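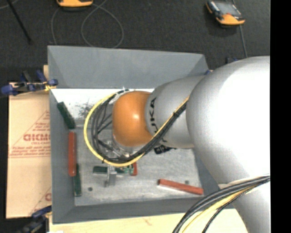 The smell hits you first at Buschmann, a warm, peppery fog of cardamom and toasted caraway that drifts halfway down the block and makes people on the footpath slow down and look around for the door. Go in! The front room is tiny, the scale on the counter is older than anyone working behind it, and if you're lucky Mireille Deschamps will be standing at the grinder with her sleeves rolled up and a smear of turmeric on her forearm.

Mireille bought the shop 10 years ago after a decade of cooking in other people's kitchens. She had been a customer all that time, mostly for the nutmeg. "I'd come in for one jar and leave with a bag I could barely carry," she says. "My rent suffered."

Spice blending is one of those trades that looks like nothing much from the outside. You roast, you grind, you mix. Spend a morning at it, though, and you start to notice how much of it happens in the nose. Coriander seed from one harvest is all orange peel and the next is closer to hay, so the curry powder recipe taped inside the cupboard gets nudged every season, a spoonful up, a pinch down. Mireille writes the changes in pencil. The oldest notes have faded to almost nothing and she still goes back to them.

Her favourite blend is the Cotari, a dark, sweet-hot mix with smoked paprika, allspice and dried orange. It takes two days, most of that resting. I tried it on roast carrots at home and then on popcorn, and then (no regrets) on a slice of buttered toast at eleven at night.

The recipe books that started her off came from Hervé Baudry, a retired baker who lives upstairs and collects anything printed about flavour. His prize is a reprint of a household manual from 1538, full of saffron, long pepper and grains of paradise in quantities that would floor a modern dinner guest. The two of them cook from it every August, when the shop is quiet and it's cold enough to want something stewed for 7 hours. Last year's effort was a spiced quince and mutton pie. Hervé loved it. Mireille thought it needed salt.

If you want to try blending at home, she suggests beginning with cumin and coriander, whole, in a heavy dry pan over low heat. Keep them moving and take them off as soon as the colour starts to turn. Let them cool on a plate before grinding, and label the jar. Small batches are best, enough for a fortnight or so of dinners.

The shop opens at nine, and the roasting is usually done by noon.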